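The lecturer's desk at Mansour hall gets a cloth, four markers and a new set of rules this term. The head of the Getdale teaching rooms office calls it "a reset." I asked what was wrong before.

"Things pile up," she said. "Booklets, remotes, pens. The next speaker walks in and has nowhere to put a laptop."

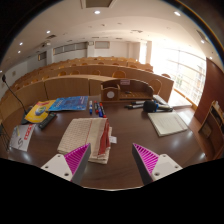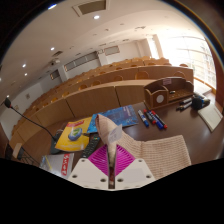 The front desk, with the cloth, the booklets and the remote by the microphone.

The hall seats 600, and she says the office spent $989 on cloths and markers for all its rooms. Whether a cloth makes a busy person wipe down a desk is another matter. I said so.

"People clean up when the stuff is within reach," she said. Had anyone checked? "We tried it for 2 weeks in April." And? "It looked better." Better than what, she couldn't say — there was no record of how the desks looked earlier.

Budesness, reading an early draft of this piece, objected that I was being too hard on a cheap idea, and that after nine years of lecturing off other people's leftovers even a small change was welcome. The remote, Budesness added, should hang on a hook by the door.

I passed that on. "A hook was discussed," she said. "Remotes on hooks go missing." So do remotes on desks, I suggested.

"Less often," she said. She had no number for that either, and the rules go up next month.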